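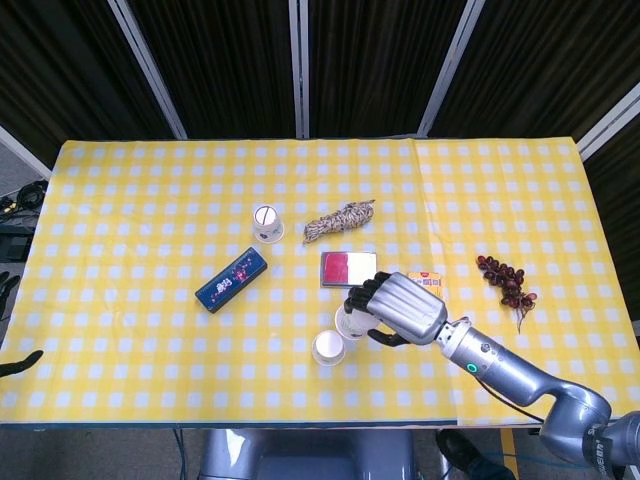 Last modified: January, 16:40

Collecting demonstrations for a cup handling task with a two-armed robot
Student project report, final version

Summary

In this project we collected examples for a learning system which should move paper cups on a table that has other objects on it. The examples were made by teleoperation, so a person controls the arms and the robot records what its camera sees and how its joints move. In total we recorded 1010 episodes, and after checking we kept most of them. The report explains the setup, the rules we used for placing the objects, the problems during recording, and what we would change. The training of the policy is the topic of the next project group and is treated only shortly at the end.

1. Background and goal

Our department has a robot which the groups before us named Boros. The group of the previous year used Boros to collect pick-and-place examples on an empty table with one cup. Their policy, called Monudton, worked well when the table looked the same as in the recordings. When other things were put near the cup, it often reached to the wrong place or stopped above the table. The authors wrote in their report that the data had too little variety, and our supervisor asked us to continue from this point.

The goal was therefore to make a new set of examples in which the cup is always among other objects. We decided for paper cups again, because then the results can be compared with the older set. A second reason is practical. Paper cups are cheap, and a cup which was squeezed too strongly can be replaced immediately.

We named the new set Ultulport. In the file names of the older recordings one can still find the name Zemport, which was the name of the first test set. The two sets should not be mixed, as the joint order in the files is different.

2. Setup

2.1 Table and surroundings

The robot stands at one long side of a rectangular table. Behind the table there are black curtains between white poles, so that people walking in the laboratory do not appear in the background. The table has a yellow and white checkered tablecloth. We had a discussion about this cloth at the beginning. A plain surface makes it easier to find the objects in the picture, but the people who will use such a robot do not have plain tables. The white paper cups are also close in color to the pale squares, and we wanted the system to meet this difficulty already during training.

The cloth has a crease from folding. We tried to remove it, then we left it. It gives the network a line which is always in nearly the same position, and this could be a weakness of the data. From the second half of the recordings we turned the cloth by 180 degrees between sessions, so that the crease is not always on the same side of the middle.

A strip of yellow tape on the floor marks the border which the helper should not cross while the arms are moving.

2.2 Objects

The target objects are white paper cups. The other objects, which we call distractors, were chosen from things we had at home or in the laboratory. We wanted them to differ in shape, in height and in how they behave when they are touched. The objects used most often were:

- a bundle of braided rope in beige and dark brown
- a dark blue rectangular box with white lettering
- a flat card, half red and half white, in a silver frame
- a small yellow box with red and blue print
- a bunch of artificial dark red grapes

The rope was the most useful of these and also the most annoying. Its loose end never lies in the same way, so each layout is a little different even when we try to repeat it. On the other hand, the fingers caught the loose end in several episodes and pulled the whole bundle over the table. We kept a few of these episodes with a special label and removed the others.

The flat card was included because it has almost no height. A hand that comes down near the card must not press on it. For the operator this is harder to judge than it sounds, since the only view is from the head camera and the depth has to be guessed.

2.3 Teleoperation

The operator stands apart from the table and looks at the head camera view on a screen. The hand movement of the operator is measured and sent to the arms. The right hand does the grasping in all episodes of this report. The left hand is held near the left edge of the table and is recorded too, although it moves little. We considered removing the left arm from the data, but the next group may want to use both arms, so it remains.

3. Recording procedure

One episode contains one grasp and one placement. The helper prepares the table, steps back and gives a sign. The operator starts the recording, moves the hand to the cup, closes the fingers, lifts the cup, puts it down in the target area and opens the fingers. Then the hand goes back to the start position and the recording is stopped.

The layouts were not chosen freely by the helper. In the first days we did this and noticed that every person has habits. One of us always put the box on the left, another always left a comfortable free space around the cup. Therefore we wrote a short program which prints a random layout before each episode. The helper follows the printout, with small corrections if two objects would overlap too much.

For the cups there are three states in the printout: upright, upside-down and lying. More than one cup can be on the table at the same time. In this case the printout tells which one must be taken, and this information is saved as a text instruction with the episode. An example of an instruction is "take the upright cup nearest to the robot". We tried to keep the language simple, and all instructions were read by a second person before they were accepted.

Each session had 50 episodes. After this number the operator had to change, even if he or she did not feel tired. We introduced this rule after we compared early and late episodes of one long session. The late ones were faster, but the hand took shorter ways and touched the distractors more often.

4. Checking the recordings

All episodes were looked at by a person who was not the operator. The checking person gave one of the following labels:

Good: the cup was grasped and placed, no other object was moved in a clear way.
Contact: the task was finished, but another object was moved.
Failed: the cup fell, was crushed, or the wrong cup was taken.
Technical: frames are missing or the joint data stops too early.

Only the good episodes are in the main part of the set. The contact episodes are in a separate folder, because we think they can be interesting for a system that should learn from mistakes. Failed and technical episodes are stored as well, but they have no text instruction.

The border between good and contact was not easy to define. At first we wrote "no contact with other objects", but this is too strict for a full table. When the cup stands close to the yellow box, the back of the hand may touch the box without moving it. We then used the rule that an object has moved if it is clearly in a different position on the checks of the tablecloth. The pattern helped us very much here, which we did not plan.

5. Problems

5.1 Grip force

The hand has no force sensor in the fingertips. The operator can see only from the picture how strongly the cup is held. In the first session many cups were deformed, and a deformed cup looks different in the next episode. We lowered the maximum closing current and replaced cups as soon as they showed a fold at the rim. The upright cup is usually held around its side, with the thumb coming from the other side or from below. When the thumb is too high, the cup tilts during lifting.

5.2 Occlusion

In many pictures the hand covers exactly the part which is most important. When the right arm comes in from the side, the forearm and the hand hide a part of the objects behind them. A camera at the wrist would reduce this problem. We had such a camera for a short time, but its cable limited the rotation of the joint and we took it off again.

5.3 Upside-down cups

The upside-down cup needs a different grasp because it is wider at the bottom. If the fingers close too high, they slide upward and the cup stays on the table. Our operators needed some practice, and the first examples of this kind show many corrections. We are not sure if these corrections are bad for training. They could also show the system how to recover, and this is the reason why we marked them but did not delete them.

5.4 Time delay

There was a delay of 2 frames between the picture and the joint data. We found it late, when we played an episode back and the fingers in the picture closed after the joint values had already stopped changing. The delay was constant in all files we tested, so it was corrected by a script. The original files are kept without correction.

6. First training test

To see if the data can be used at all, we trained a small network with the good episodes and let it control Boros in 8 layouts that were not in the set. Such a number is too low for a real evaluation, and we do not want to give a success rate. Our observation was that the hand went to the correct cup more reliably than Monudton did on a table with distractors. The closing of the fingers was often too early. This fits to the grip problems described in 5.1.

7. Recommendations for the next group

Use the layout program from the first day. Our early sessions without it are less useful than the later ones, and we lost roughly a week with them.

Change the tablecloth. All of our data has the same one, and we cannot say how much the network depends on it.

Write the instruction before the episode is recorded. We wrote some of them afterwards, and then it was sometimes unclear which of two cups had been meant.

Check the time delay again after each software update, even if the update seems to have no relation to the camera.

The layout printouts, the checking sheet and the correction script are in the project folder together with the recordings. The folder Zemport is read-only and should stay like this.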